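Brown, Mostly: Walnut, Onion and Tea as Dyes for Household Cotton

Project report, Textiles and Society
Tanvir Amarasinghe, Karla Maldonado, Pylyp Bilyk
Submitted 2022-06-19

Why we did this

The original proposal was for a project on the color red. Red has wars in it, and cardinals, and insects crushed by the sackful. Then we priced madder and cochineal, looked at our budget, and became very interested in brown.

Brown turns out to have been badly served by the people who write about color. The general histories we borrowed from the Prosbridge library give it a few pages near the back, usually next to gray. Yet for most of the time people have worn clothes, most of those clothes were some kind of brown, either on purpose or after a few winters. Our local source, a household receipt book from 1653 kept in the Melley town archive, has four recipes for red, two for blue, and one for "a good sadd coloure" that consists of walnut hulls, rainwater and the instruction to leave it until it is enough. It does not say enough for what.

We wanted to know three things. Can the sad color be made from the recipe as written? Does it stay on modern cotton, which the book's owner would not have had much of? And does it do any better than onion skins or tea, which are easier to find in May in a town where all the walnuts are behind somebody's fence?

Materials

The fabric was plain white cotton sheeting from Hinojosa, the discount fabric place on the bypass. We bought it off the end of the roll, which made it cheap and also a little mysterious, as the label had gone. Karla did a burn test on a corner and it behaved like cotton. We scoured everything in washing soda for two hours before dyeing. The water came out the color of weak apple juice, and that was before we had put any dye in it. "White" sheeting has more on it than you would think.

Walnut hulls came dried, in a bag, from a woodworking supplier. The onion skins came from the college kitchen, where Pylyp asked politely and was given far more than anyone could want. The tea was the cheapest black tea in the store.

Each bath used 1000 ml of water and the same weight of dyestuff. We cut the cloth into strips, marked each one with a stitched thread code (ink washes out, as last year's group noted in a rather bitter footnote), and divided them between plain strips and strips treated with alum first. Walnut is supposed to need no mordant at all. We treated half of the walnut strips anyway, for the sake of a fair comparison.

What happened

Walnut. The recipe says to leave it until it is enough, so we took strips out after an hour, after a night and after three nights. The one-hour strips were beige in the way that rental apartments are beige. The overnight strips were a proper warm brown. Three nights made very little difference to the color and a large difference to the smell. Ms. Qin, who runs the dye room, asked us to move the pot outside, and we did, twice.

Alum made the walnut slightly yellower and nothing else we could see. On this point the owner of the 1653 book was right not to bother.

Onion. With alum, onion skins gave a loud orange-gold that all of us liked better than we were supposed to. Without alum the result was a thin tan. Onion was the only bath where the mordant really earned its place.

Tea. Tea dyed quickly and evenly, and looked, from the first minute to the last, like something had been spilled. We do not know why the same shade reads as a color on a walnut strip and as an accident on a tea strip. Pylyp thinks it is because everybody has ruined a shirt with tea and very few people have ruined one with a walnut.

Washing and light

Each strip was washed ten times with ordinary laundry detergent at a warm setting. A second set was taped to a south-facing window in the Bomham building with half of its length covered by card.

Walnut lost a little in the first two washes and then stopped. Onion kept losing. By the tenth wash the orange-gold had become the color of a manila envelope, and Karla, who had planned to dye a shirt with it, quietly dropped the idea. Tea went from brown to a pinkish gray. The detergent is alkaline and we think that had something to do with it, but we ran out of strips before we could try a gentler soap.

The window was harder on everything. The onion strips had a clear line where the card ended after just a week. Walnut showed a line too, fainter, and it took a while to convince the skeptical member of the group that it was there. (He has asked not to be named. There are three of us.)

The folding problem

We had not planned to write about folds. But a dyed strip pinned to a board tells you very little about how a color behaves on a bed or a table, where cloth hangs and creases and gets sat on, so at the end we dyed one full-width piece in walnut and lived with it for a bit.
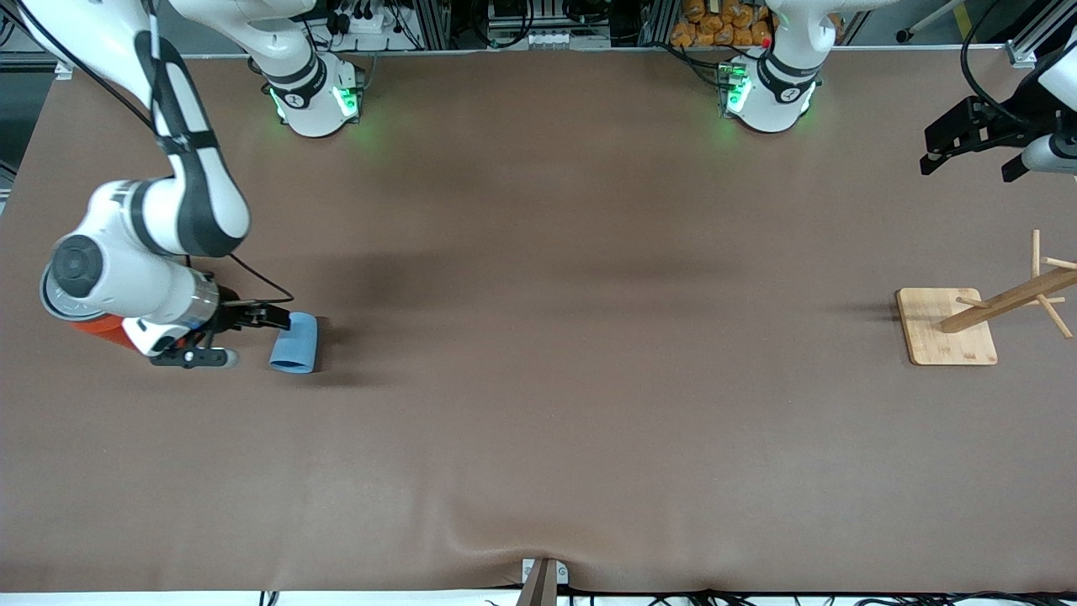
The trouble with a plain brown over a large area is that any unevenness in the dye and any unevenness in the light look the same. We spent most of an afternoon arguing over a dark patch on our big piece before somebody pulled the cloth straight and the patch went away. It had been a fold. A second patch, near the hem, did not go away, and that one was our fault: the pot was too small, the cloth was packed in, and the parts on the outside took more dye than the parts in the middle.

The receipt book has a line on this that we had skipped as filler. It says to "stirr and stirr agayne and let not the cloth lye." We had let the cloth lie. We had let it lie overnight, with the lid on, and gone for pizza.

Matvii Sydorenko, who looks after the textile store at the archive, showed us how he checks old linens for stains. He lays them flat, looks at them with the light from one side, then turns the cloth a quarter turn and looks again. If the mark turns with the cloth, it is in the cloth. This takes under a minute and would have saved us an afternoon -- though the argument was enjoyable in places.

Weak points

We compared colors by eye, in daylight, against a set of paint cards. The three of us agreed most of the time. Where we did not agree we took the middle answer, and we are aware of how that sounds. A color meter would be better. The department has one, and it has been out for repair since before any of us enrolled.

Dried hulls are also not fresh hulls. The 1653 recipe almost certainly means green ones, picked in fall, and a project due in June cannot get those without a time machine or a much longer bus trip. Anyone repeating this should start in September and wear gloves. Tanvir's thumbs are still brown, with no visible fading after considerably more than ten washes.

The strips are in a folder in the dye room, filed by thread code, walnut on top. Please do not put them in the window.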